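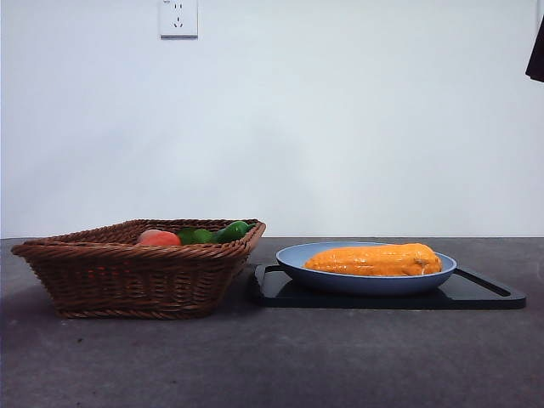 Frequently Asked Questions

Ordering

How long does it take to make my bracelet?
Bracelets and necklaces from the Tillman line are strung to order and leave the studio within 9 business days. Earrings are kept in stock and usually go out the next working day. In November and December please allow an extra week.

How do I find my size?
Wrap a strip of paper snugly around your wrist just below the bone, mark where it overlaps and measure it flat. Put that number in the size box at checkout. We add the ease for you, so please don't add your own. For large beads (10 mm and up) we add a little more, as they take up room on the inside.

Can I change the bead colors?
Yes, on anything marked "made to order." Write the colors you want in the notes. If we don't have a match we will email you before starting. The Plilholm glass beads are made in small batches and the blues vary from batch to batch, so a second bracelet ordered months later may be a shade lighter or darker than the first.

Do you sell loose beads?
A few. Leftover strands are listed under Supplies when we have them. The Luvar seed bead mix comes in bags of 300 and includes two sizes, 8/0 and 11/0. We can't sort out single colors from the mix.

Is there a minimum for wholesale?
The opening order is $187 before shipping. Reorders have no minimum. Send us your shop name and resale number through the contact form.

Materials

Are your ear wires nickel free?
The sterling silver and niobium ones are. The plated brass wires used on the lower priced earrings are not sold as nickel free, and if you react to metal you should choose one of the other two. You can swap the wires on any pair for $4.

What are the bracelets strung on?
Stretch bracelets are on 0.8 mm elastic cord, doubled. Everything with a clasp is on coated steel beading wire with crimp covers at both ends.

Will copper turn my skin green?
It can. It washes off with soap and water. A thin coat of clear nail polish on the inside of the bangle will slow it down, but you will need to redo it every few weeks.

Care and Repairs

Can I wear my jewelry in the shower?
Please don't. Soap dulls the finish on coated beads, and elastic weakens faster if it stays damp.

How do I clean it?
Wipe with a soft dry cloth. A polishing cloth is fine on silver but keep it off the beads. No dips or ultrasonic cleaners.

My stretch bracelet broke. Can you fix it?
Yes. Restringing is free in the first year and $8 after that, plus return postage. Put all the beads you could find in a small zip bag and include your order number. We can replace missing beads if we still carry them.

Shipping and Pickup

Where do you ship?
Anywhere in the United States and Canada. Canadian customers pay any duty on delivery.

Can I pick up my order?
Local pickup is at our Skedville studio, Suite 823, between 10 a.m. and 4 p.m. Wait for the "ready" email first. Orders are held for 30 days.

What if I want to return something?
Stock items can come back unworn within 21 days. Custom colors and custom sizes are final sale, but if we got the size wrong we will remake it at no charge. For hygiene reasons we can't take back earrings.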